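How to Sort Small Household Trash Before It Leaves the House

When we moved into the apartment on Karar Street I threw everything into one bin, the way I had always done, and took it down to the shed whenever it got full. Then in July our building started separate collection, and I had to learn a few new habits. It took me longer than I care to admit — my neighbor Domenica Gisler still checks my bags with great kindness — but now it goes quickly, so let me walk you through it.

Start by spreading a sheet of newspaper on the floor and putting your bin beside it. A small bin of 5 liters or so suits a bedroom or a desk, and you'll want something larger in the kitchen.

Take the wrappers first. Candy and snack wrappers are the fiddly ones, as many of them are a thin film with a shiny layer inside. In our building those go with general waste. Give each one a little scrunch in your hand. If it springs back open, it's probably plastic film, and if it stays balled up, it may be foil. Shake the crumbs out before you do anything else, or you'll have ants by the weekend (ask me how I know!).

Next come the takeout cups. Pour out the last sip, then hold the cup in one hand and lift the lid from one side with your thumb. Lids and cups go into separate piles here. Most paper cups have a thin lining, and our collection won't take them with newspaper or cardboard, so please check your own town's list before you put them together. A quick rinse is plenty for the lid. Stack the lids and you'll save a surprising amount of space.

Last of all, wipe out the bin itself with a damp cloth and a drop of dish soap, let it dry upside down, and put it back in its corner.
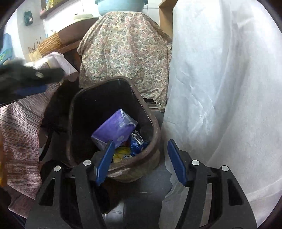
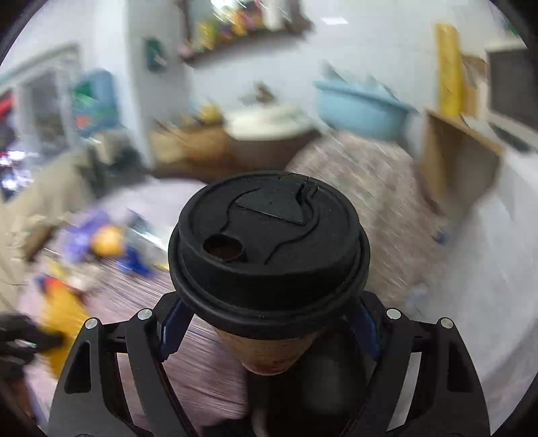 First picture: wrappers in the small bin. Second: a paper coffee cup with its lid still on.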